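Premen ribbed cup goes back into production with revised bands
Tableware
Filed by Amber Greenwood

Rowbotham will restart production of the Premen ribbed cup in April, with changes to the foot, the inside wall and the spacing of the bands. The cup was dropped from the catalog when the firm moved out of its old building in Urnholm, and dealers have been selling from leftover stock.

The outline stays the same. The Premen is a straight cup with no handle, ringed from top to bottom by rounded bands, and buyers have long called it the beehive. Rowbotham does not use that name in its own price lists and says it will not start now. The order code is unchanged, so existing customers can reorder on the old forms.

Capacity remains 8 ounces, measured to the rim. Ulises Painemal, who leads product work at Rowbotham, said the working fill is lower and the new data sheet will give both figures. Cafeterias had been ordering by rim capacity and then finding that a full cup could not be carried on a tray without spilling. The sheet will also list outside diameter at the widest band, which the old one left out. Shelf and rack suppliers had been taking that measurement themselves, with calipers, and arriving at different answers depending on which band they picked.

The main change is in the grooves. On the old cup the grooves between the bands came to a tight angle at the bottom. Coffee, milk and detergent film collected there and a flat cloth passed over them. The revised groove has a wider radius, and the bands have been made slightly shallower to keep the wall thickness even. Painemal said the difference is hard to see across a table but easy to feel with a thumbnail.

"The band has to give you something to hold and the groove has to let go of the dirt," he said. "The first version did the first job well and the second job badly."

The foot has been recessed. The old foot was flat across its full width and held a film of water after washing, which left rings on trays and made stacked cups stick together. The new one touches the table on a narrow ring only, with two breaks in it for drainage. The breaks are small enough that they do not rock the cup. Rowbotham tried three breaks first and went back to two when the ring began to wear unevenly in the wash trials.

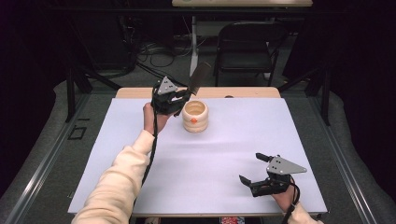 A ribbed cup standing on a white work board, with an orange dot on the front near the lower middle band.

Inside, the wall is smooth and has been given a little more taper, which makes stacking possible for the first time. The limit is 4 cups. A taller stack will stand but the lower cups begin to wedge, and Rowbotham will print the limit on the carton. Liam Hebden, who buys for several staff dining rooms in the Urnholm area, said the limit is low compared with plain tapered cups but is an improvement on a cup that did not stack at all.

"We stored the old ones in single layers with a sheet between," Hebden said. "It took up a whole bay. If I can go up even a few, I get part of that bay back."

Hebden's sites will be the first to receive the revised cup. The order covers four dining rooms, and the cups will be delivered on a Sunday, when the kitchens are closed and the old stock can be cleared from the shelves. Old and new cups should not be mixed in one rack. They look nearly alike, but the old ones do not nest with the new and will crack or jam if pushed. Rowbotham advises sorting by the foot, which can be done by turning each cup over.

The racks are being supplied by Tadulon, which already makes the open-grid dish racks used in most of the same kitchens. The standard cup rack from Tadulon has square cells with a raised rib along each side. With the old Premen the ribs tended to catch in the grooves and lift the whole rack when a single cup was pulled out. Čestmír Urban of Tadulon said the cell has been widened and the rib replaced with a small post at each corner. Cups go in upside down, as before.

Urban said the corner posts will also fit the plain cups in the Tadulon chart, so a kitchen that uses both will not need a second set of racks. Existing racks cannot be converted. The posts are part of the molded base and there is no insert available – Tadulon looked at one and found that it blocked too much spray from the lower wash arm.

Wash trials ran for four weeks on a single-tank machine with the usual detergent and no pre-soak. Cups were soiled with black coffee, coffee with milk, and tomato soup, left to stand through a lunch period and then washed in mixed loads. Results were checked by wiping each groove with a white cloth. The soup was the worst of the three on the old cup and remains so on the new one, but the residue is now confined to the lowest groove, next to the foot. Rowbotham recommends a short rinse before loading if cups have been used for soup. It does not recommend scouring pads.

Matúš Tóth, who ran the trials, said the lowest groove could not be opened further without changing the height of the cup. That would have meant new cartons and new shelf spacing at customer sites, and the firm decided against it. A lidded version was also looked at and has been put aside. The rim is rounded on both sides and a press-on lid does not seat on it reliably.

The color for the first run is cream. Rowbotham had taken orders for a gray version before the old building closed and those customers have been contacted separately. A second color may follow later in the year if the first run sells through, but Painemal said no mold time has been booked for it.

Packing has been changed along with the cup. The old cartons used a full cell divider, with each cup in its own compartment. The new ones hold nested cups in sleeves of thin paper, laid on their sides, with a folded pad at each end. The cartons are shorter and heavier for their size than the old ones, and kitchens that store cartons on upper shelves should check the shelf rating first. The sleeve is plain paper and goes in with other paper recycling. The end pads are meant to be returned with empty cartons when the delivery truck calls, although Hebden said his sites will probably keep them for lining drawers.

Breakage terms are the same as for the rest of the catalog. Claims have to be made within the delivery week and the damaged cups kept for inspection. Chips to the rim count as breakage. Scuffs on the bands do not, and some scuffing on the widest band should be expected in normal use – it is the part that touches the next cup in the rack.

Prices had not been released when this item was filed. Dealers have been told to expect a small rise over the last list price and a discount on full pallets. Leftover stock of the old cup will be sold without a return option. Painemal said the firm will not buy it back, but will supply old-pattern cups from its own remaining stock to customers who only need to replace a few and do not want to change over yet.

Sample cups can be requested through dealers. Each request brings one sleeve, enough to try a full stack, and a printed copy of the data sheet. Requests for Tadulon racks should go to Tadulon directly and should give the make of the dishwasher, as the rack comes in two outside sizes.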